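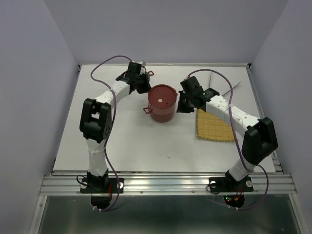

Looking after a two-arm bench cell

February 14, 2019

These notes cover the weekly and monthly jobs on a small cell with two arms bolted to a front rail. Ours spends its days on kitchen tasks, mostly pots, lids and mats, so the tips lean that way. Most of them will suit any light arm with servo joints and a cable running along the outside.

Before you start

Park both arms with the grippers resting low, then switch off at the wall. An arm with no power will drop, so keep a hand under the forearm while the joints let go. Take the pot out of the cell before doing anything overhead.

Base plates

Check the bolts on each base plate once a week. Use the short hex key and stop when it goes firm. If you lean on it you will strip the thread in the rail, and a new length of rail costs far more than a bolt. Put a line of paint pen across each bolt head and on to the plate. When the two halves of the line no longer meet, the bolt has moved.

If a base has shifted, slide it back to the scribed mark, nip the bolts up in turn and run the homing routine before any other program.

Cables

The cable has to go slack somewhere or it will pull at the plug. Leave a loop at the gripper big enough to get your fist through, and check it with the wrist turned as far as it goes both ways. We tie ours with hook-and-loop strips. Zip ties bite into the sleeve, and you have to cut them off every time.

Look at the part that hangs below the rail as well. It gets caught by sleeves and vacuum hoses. Rehema Simiyu lost an afternoon to a gripper that kept dropping out, and the fault was a plug under the rail sitting 2 mm proud of its socket. Push every plug home with your thumb before you start changing parts.

Gripper fingers

Wipe the fingers with a damp cloth and a drop of washing-up liquid, then dry them. Do not use kitchen degreaser on rubber pads - it leaves them shiny and they slip. Swap the pads when the edges start to curl. The Tuvby ones are sold in packs of 19, an odd number for a two-finger gripper, so there is always one left in the drawer.

Lid knobs are the hardest thing on the pads. Keep the knob clean and check that its screw is tight. A knob that turns in the grip looks just like a bad program.

Joints

Keep the holes in the elbow housings clear. A soft paintbrush and the vacuum held nearby will do it. Canned air only drives the dust further in. If a joint feels hot to the back of the hand after a short run, stop and find out what it is rubbing on.

Tabletop

A white top shows every mark, and marks can confuse the vision side. Warm water first, then a melamine sponge, lightly. Lift the mat and wipe underneath. Crumbs there will tilt a pot enough to spoil a lid pick.

Log book

Write down the hours and what you touched. Our left arm had its elbow servo replaced at 1106 hours, with a part from Killbridge, and the log showed it had been running warm for the last 66. The right arm is still on its first one. Its next full check is in March.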